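How to Budget for a Two-Armed Tabletop Robot

Start with the task list, then price the robot. Most first budgets get this backward.
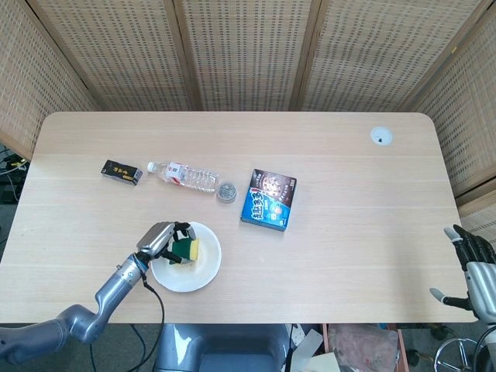 A sponge in the left hand, held just above a plate. Snack box, bottle and tin share the table.

Step 1. Write down the jobs. Pick a few you need in the first year. Wiping a plate calls for fingers that can hold something soft. Moving boxes may only need a simple two-finger gripper, and the price gap between the two is large.

Step 2. Get two quotes. We asked Provix and Brulgate for the same thing: two arms, two hands, controller, stand. Ask for each hand as its own line. Provix had folded them into one "end effector package," and it took 16 emails to get it split.

Step 3. Measure the room. Our table and both arms fit in a corner behind a folding screen. Allow space to walk behind the robot, and check where the cables will run. Longer cables and floor covers cost us 182 dollars -- not in the original plan.

Step 4. Add the small stuff. Sponges, plates, packaged snacks, bottles, tins. Buy a mix of shapes and surfaces. A 70 dollar trip to the store covered our first set.

Step 5. Hold money back for repairs. Tianyou Du, who ran purchasing on the Skornevora project, sets aside around 30 percent of the hand price for spare fingers and wrist cables. We did the same.

Step 6. Check lead times before you sign. Spare parts through Duan are ordered separately from the arms. If you want to be running by August, place both orders together and get the ship dates in writing.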